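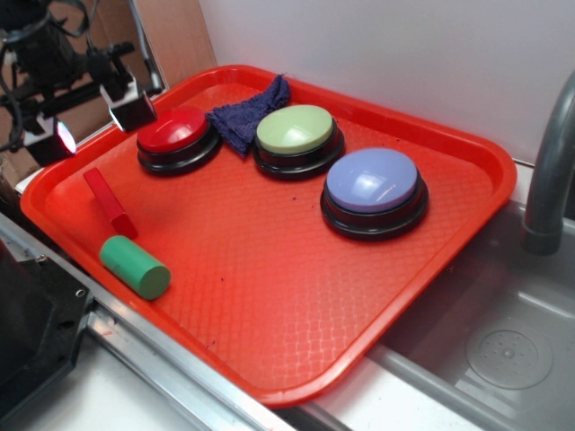 Should a family still hold a game night when half the people invited would be happier on the couch with their phones? I think it should, and I think it should be held more often than feels convenient.

I grew up in a house where cards came out after supper the way coffee comes out in other houses. My grandmother, Aniela Jakubowski, ran the table, and she played to win against children of six (I was one of them, and I lost a great many buttons and pennies to her). She never let any of us win out of kindness. When I finally beat her at rummy, sometime around the fourth grade, she shook my hand across the table and then asked for a rematch, and I don't believe I have been prouder of anything since, including my diploma.

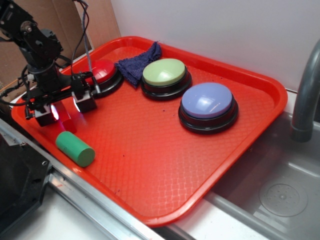 My cousin Dariusz disagrees with me about all of this, and he's a thoughtful man, so I want to be fair to him. His view is that a standing game night becomes one more obligation, and that people who are made to have fun will resent the person making them. He moved out to Custon a few years back and says his kids get plenty of company from the neighborhood. I'm sure they do! But they don't get much of their great-aunt Iwona, who is eighty-one and sharp as a tack, and who will tell you the whole story of the winter the river froze if you give her a bowl of peanuts and a hand of hearts. You won't get that story by calling her up and asking for it. I've tried. It comes out somewhere in the second hour, when she's waiting for her turn and has something to do with her fingers.

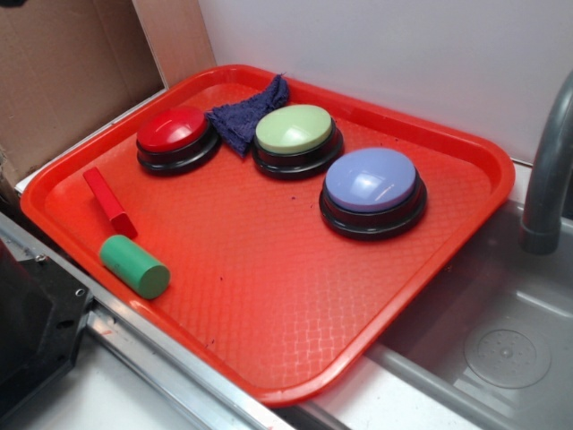
## Keep it plain

Where I do agree with Dariusz is that we've made the whole business too fancy. My friend Felicja Sobczak spent $198 on a strategy game last December, a beautiful thing with a rulebook as long as a phone bill, and it took so long to set up that two of her guests went home before the first move. A deck of cards would have done. So would charades, or the dictionary game, or that silly one where you hum a tune and everybody shouts.

I'd also say, gently, that the cooking can be let go. Put out crackers and cheese – or nothing, if it's been that sort of week – and let people come in their slippers.

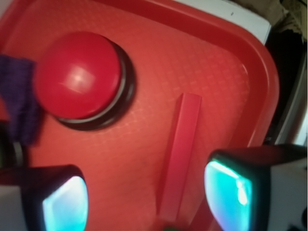

The same goes for the guest list. Four people is a fine number, and so is three. When we lived over in Grabowska we had whole winters when it was only my husband and me and the widower from downstairs, who cheated at dominoes and thought we didn't notice. I miss him more than I miss most of the people who came to our wedding. So pick an evening, call whoever is close by, and start at seven even if somebody's running late. They can be dealt in on the next hand.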